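Workshop notebook, Wednesday, December

Started the cutting after the kettle, 10 by the wall clock. Job is the strips for the Grellau order: yellow one side, green and white gingham the other. Ravinder Beaudoin brought the sheet over from the Fliris shelf yesterday and it had been stored rolled, so the first hour went on getting it to lie down. Two boards on top and the heavy vice base on one end. Left it while I sorted the punches.

Sheet is job 2757 in the book. The label on the roll says 2775, wrong way round, have corrected it in pencil.

Cut with the long rule and a new blade. Score twice, then snap. One pass drags the gingham side and leaves a whisker along the edge. Cutting with the yellow face up is better, the glossy side shows the score line and you can follow it under the lamp. Spoiled 4 before I settled on that. They are in the offcuts tin if anyone wants test pieces for the Katona glue.

Tips rounded with the small snips, then a rub with the fine paper. Hole goes in after rounding, from the checked side. The oval punch wants a clean block under it — the old one has a groove and the hole came out with a lip. Turned the block over for now. It needs replacing before the Fudberg job.

Bend tests after lunch. 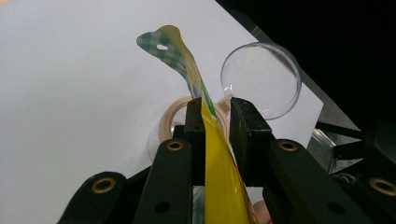 Does it matter which way the strips are rolled for storage?
Roll them with the yellow outwards and keep the roll loose. Tight rolls take a set and we lose the morning flattening them again.

Finished 21 good ones by end of day, bagged flat between card. Ravinder to check the edges before they go. Still to do: order blades, find the second clamp, ask Grellau if they want the holes all at the same height or by eye as on the sample.

Fliris workshop notes — for bench use, please return to the shelf by the door. Back to top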